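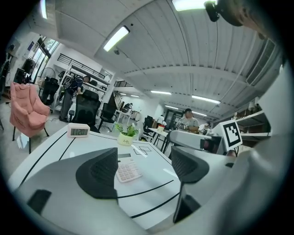 Lesezeit: 2 Minuten

Betreff: Re: Handgreifer-Kit von Prurnov, taugt das was?
Datum: 28. August

Hallo Liste,

in der Anfrage von neulich stand:

> Prurnov bietet uns das Handgreifer-Kit für 700 Euro pro Stück an,
> vier Wochen Rückgaberecht. Hat das jemand im Einsatz? Im Prospekt
> greift das Ding ausschließlich Würfel. Wir haben leider keine Würfel.

Wir haben auch keine. Bei uns liegt ein Taschenrechner mit rosa Tasten auf dem Tisch, dahinter Tischuhr und Topfpflanze, und damit muss das Kit leben.

Im April kamen 4 Stück, seither haben wir 503 Durchgänge aufgenommen. Die schwarzen Finger mit der gerippten Innenseite sind das Beste am Paket. Flache Sachen von der Tischplatte aufzunehmen bleibt trotzdem Übungssache, und dünne Plastikstreifen sind eine Charakterprüfung.

Das Fischauge sieht dafür alles: den halben Saal, sämtliche Deckenleuchten und den rosa Sessel. Wer aufgeräumte Daten will, räumt vorher auf. Die Linien auf der Tischplatte kommen als Bögen an, die mitgelieferte Kalibrierung von Canberg biegt sie brauchbar gerade, sofern man die Anleitung zweimal liest. Beim ersten Mal fehlt Seite 12.

Support: freundlich, langsam, antwortet gern auf die vorletzte Frage. Ersatzfinger haben wir inzwischen bei Štefanec bestellt, die passen ohne Feilen.

Ich würde zwei Stück nehmen und die Rückgabefrist ausreizen. Falls jemand das Konkurrenzmodell von Sodcombe hat, bitte melden, am liebsten mit etwas Flachem auf dem Tisch.

Grüße aus der Werkstatt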